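Cuaderno del taller – martes, por la tarde

Sigo con la muestra de Prendetti para el cuello a ganchillo. Ayer dejé apuntado «tensión correcta» y hoy he medido: la mano que escribió eso tenía mucha fe. Con la aguja de 5 mm me salen cuadros que se van abriendo hacia la derecha, como si la labor quisiera marcharse a su casa.

Deshecho todo hasta la vuelta 2. Cadena de base nueva, 224 puntos, y esta vez con marcador cada 30. Anderson Medeiros sostiene que los marcadores son para quien no sabe contar. Anderson perdió el sábado una manga entera por no ponerlos, así que apunto su opinión y la dejo ahí.

Lana: Marinho, color crudo. Es bonita en el ovillo y bastante rencorosa en la aguja. Se abre al pinchar la hebra de atrás; pinchando las dos, mejora. La Drirnaris se porta mejor pero cruje un poco, y para un cuello no me convence. Probar las dos juntas queda pendiente desde marzo, junto con casi todo lo demás.

Notas para quien retome esto:

El aumento va antes del marcador. El patrón dice después. El patrón se equivoca, o yo llevo tres cuellos equivocándome con mucha regularidad.

No apretar la cadena de subida. Si se aprieta, el borde se frunce y luego no hay bloqueo que lo arregle. Lo intenté con vapor y con alfileres, y también con una bolsa de arroz encima, idea que no pienso atribuirme.

El punto deslizado del cierre, flojo. Más flojo. Sigue estando apretado.

A las seis, la vuelta 5 terminada y los cuadros por fin cuadrados – o lo bastante para que en Flosonville no protesten, que allí miran las piezas a un metro y con las gafas en la frente. Les debo el cuello y el esquema pasado a limpio. El esquema está en el reverso de un sobre, con símbolos que el lunes entendía perfectamente.

Falta: rematar hilos (todos, también los del cuello anterior), pesar lo que queda de la Marinho y lavar la muestra antes de volver a escribir «tensión correcta» en ninguna parte. Devolver la aguja de Anderson. La buena, la que dice que no me ha prestado.

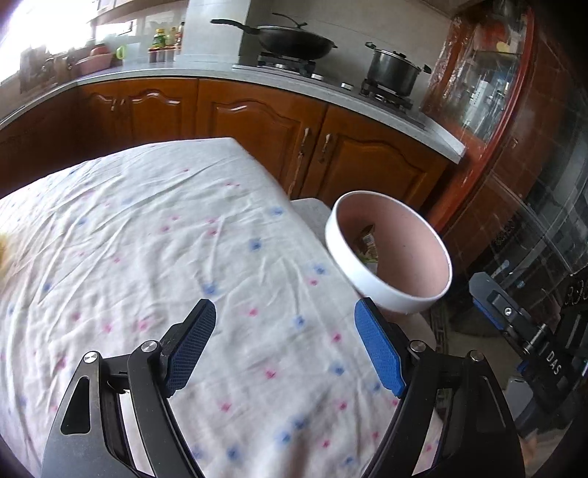 Tiempo de lectura: 2 min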